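Household Linens at Guvthorpe House

The Guvthorpe textile rooms hold 200 pieces of everyday household linen, most of them given by local families. This gallery page accompanies the summer display on folding and storage, which opened in July under the direction of Heike Teuber. Visitors may request a printed guide at the front desk.

The display is arranged by use -- table, kitchen, bedroom -- and each group is refolded every 90 days so that creases do not settle in one place. Staff follow the Nikness method, in which a cloth is opened fully, smoothed from the center, and folded along a new line.

Plain white cloths are the most difficult to catalog. Pattern and color offer no help, and the record must rely on proportion, edges, and wear. A thin cloth laid flat on a white tabletop, nearly square and slightly longer one way than the other, can still be told apart by the hem-like band near its front edge and the shallow wrinkle across its center. Such creases are noted before any folding begins.

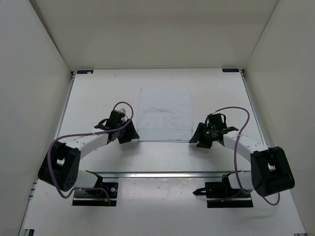

Thin white cloth, laid flat.

2 comments

Grethe Ladefoged: My mother refolded her tablecloths every spring. Is the printed guide available by mail?

Mogens Eskildsen: Very useful notes on hems. Thank you.

Shared 17 times

Contact the Textile Rooms | © Guvthorpe House | Back to top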